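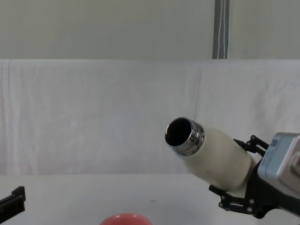
**mossytrig** wrote:

Milk in a separate bottle, every time, and I will not be moved on this! Tea that has sat with milk in it since breakfast tastes of warm cardboard by the top of the first climb. Black tea in the flask, milk in something small, mix it in the cup. I've done it that way on every walk since I started and it's still the best part of the day.

---

**half_a_flapjack** wrote:

Lovely to see this one come up again. I'm with mossytrig on the milk, but can I put in a word for taking the teabags out before you set off? My other half leaves them in "for strength" and by lunch you could creosote a fence with it.

The reason I'm asking about drinks at all is the Ukthorpe to Samdale walk. I'm doing it for the first time in the next few weeks and I'd like to carry as little as I can get away with. Is there anywhere to fill up on the way? The map shows a farm and a chapel and then a great deal of nothing.

---

**Grindle** wrote:

Oh, you're in for a treat, it's my favourite day out anywhere. The first bit out of Ukthorpe is along the old quarry road and it's dull, I'll be straight with you, but then you go through a gate by three sycamores and the whole valley opens up underneath you. I've stood there in sunshine, in sleet and once in fog so thick I couldn't see my own boots, and I've been happy every time.

Water: there's a tap on the outside wall of the chapel. It was working when I went past in June. After that there is nothing until the village hall at Samdale, so fill up even if you don't think you need to.

---

**pennine_pauper** wrote:

I'd be careful about relying on that chapel tap. It was off when I went through last winter, presumably for frost, and I had to go the rest of the way on half a carton of apple juice and a satsuma.

Also I'm going to disagree with everybody about tea. Too much faff. You stop, you get the flask out, you find the cup, you find the milk, you pour it, it's too hot, you wait, you get cold, and then you drink it in two gulps as everyone else is putting their rucksacks back on. Hot squash. Blackcurrant. Drink it straight away and off you go.

---

**mossytrig** wrote:

But the waiting is the point! You're sitting on a rock with something warm in your hands and a view. Why would you want to hurry that along?

---

**pennine_pauper** wrote:

Because it's usually raining, mossy.

---

**Grindle** wrote:

Hot blackcurrant is a fine drink and I'll not hear a word against it, but it does linger. I had it in my flask one autumn and everything tasted faintly purple until Easter. Bicarbonate of soda and boiling water, left overnight with the lid off, sorted it out in the end. Two goes.

---

**wet_socks_wendle** wrote:

Bicarb works on tea stains as well. Don't bother with the rice trick, where you put dry rice in and shake it. I was picking grains out of the lid seal for ages.

@half_a_flapjack how are you getting back from Samdale? Last I heard the 171 had been cut right back and I'd hate for you to be stuck.

---

**half_a_flapjack** wrote:

I was going to get the 171! Has it gone altogether?

---

**wet_socks_wendle** wrote:

Not gone, it just doesn't run as late as it did. The timetable in the shelter at Samdale is the old one, so ignore it and look it up before you leave home. There's no signal in the village unless you walk up past the church.

What I do is the whole thing backwards. Bus out to Samdale in the morning, walk to Ukthorpe, and then there's the station and a chip shop at the far end and no bus to fret over. It's a much more relaxed day.

---

**Grindle** wrote:

I'm sorry, but no! Going backwards you've got the valley behind you the whole way and you finish on the quarry road with tired feet, looking at a fence. It wants walking towards Samdale. The ridge in front of you just keeps getting better.

---

**wet_socks_wendle** wrote:

You can turn round and look, you know. And the climb is kinder. From the Samdale side the 700 feet is spread out over a nice long grassy track. From the chapel it's all in one go, straight up beside the wall, and it's greasy when it's wet.

---

**tarn_and_toast** wrote:

Agree with Wendle about the wall, that path has got really worn. Somebody has put a few flat stones in at the bottom and they've helped a bit, but above that it's mostly mud and hope. I took a pole last time and was glad of it.

I don't agree about the chip shop, mind. I found it very greasy. There's a little café on Pastside, the lane that runs down to the station, and they do a cheese scone as big as your fist. Closes early, so you can't dawdle.

---

**half_a_flapjack** wrote:

A cheese scone may have swung it. Is the lane on the way or do I need to go looking for it?

---

**tarn_and_toast** wrote:

On the way. Come off the quarry road, over the footbridge, and you're on Pastside without trying. The café has a green door and there's normally a dog asleep across it. Step over the dog.

---

**kettlewright** wrote:

Just catching up with all this and grinning. I did Ukthorpe to Samdale with my dad when I was small and we had tomato soup out of a tartan flask with a glass inside. He dropped it on the ridge and you could hear it tinkling all the way home. We carried on eating the bread as though nothing had happened.

For what it's worth I take soup now. It's lunch and a drink in one so you save a bit of weight, which was the original question, wasn't it? Smooth soup only. I tried minestrone and the pasta came out in a lump at the very end, all down my sleeve.

One more thing, warm the flask first! Fill it with boiling water while you butter your sandwiches, tip that away, then put your tea or soup in. It makes such a difference.

---

**pennine_pauper** wrote:

Now soup I can get behind. Soup's worth sitting in the rain for.

---

**mossytrig** wrote:

I'm glad we've found something you'll sit down for, Pauper.

Does anyone know whether the stile below the ridge has been mended? The second one, with the loose step. I reported it on the council's form and got a reply with a reference, 3216, and have heard nothing since.

---

**Grindle** wrote:

Still loose when I was there. Someone had tied it up with blue twine. It took my weight but I wouldn't want to jump down off it. Might be worth writing to them again and quoting that reference.

---

**tarn_and_toast** wrote:

I'll send one in as well. I've got a photo of the step somewhere.

---

**half_a_flapjack** wrote:

*28 Sep 2026*

Back to report! I did it, I went from Ukthorpe to Samdale (sorry Wendle), and it was glorious. Grindle, that gate by the sycamores – I stood there grinning like a fool for a good while. Bit of drizzle on the steep part, then the sun came through just as I got on to the ridge and there were skylarks or something very like them going up on both sides.

Chapel tap was running. Stile still has its twine. I took black tea with the milk separate, and a wedge of fruit cake, and I sat on a rock and waited for it to cool down and it was perfect.

I caught the 171 with time to spare, but of course I never got my scone, so now I've got to go back and do it the other way round. Probably with soup.

---

**wet_socks_wendle** wrote:

Ha! Well done you. Let me know when you're going and I'll come along, I could do with a scone myself.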